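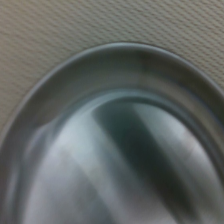

Metal bowl on a ribbed beige surface

How to prime a canvas for a first portrait

A store-bought canvas is usually primed once. For a portrait in oil, two more coats give a smoother ground and keep the paint from sinking in.

You need a jar of acrylic gesso, a flat brush two or three inches wide, fine sandpaper, a clean rag and a shallow dish to pour into. Lay the canvas flat on a covered table.

Stir the gesso slowly. Shaking puts bubbles in it, and they leave pinholes when they dry. Pour out a little and thin it with water until it runs off the brush like heavy cream.

Brush the first coat on from side to side, starting at the top. Keep the strokes long and overlap each one slightly. Do the edges last and wipe away any drips.
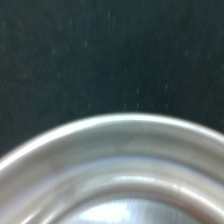
Leave the first coat until it is dry to the touch. In our studio in Flarnham that takes an hour in July and most of an afternoon in winter. Sand lightly, using small circles, and wipe off the dust with the rag.

Brush the second coat from top to bottom, across the direction of the first. Hashini Mondal, who teaches the Friday class, adds a third coat for faces and sands it with a finer paper. On a canvas 10 inches wide this makes a clear difference around the eyes and mouth. On a large one you may not notice.

Wash the brush right away with soap and cool water. Dried gesso will not come out.

Wait at least a day before you paint in oil. For acrylics you can start the same evening.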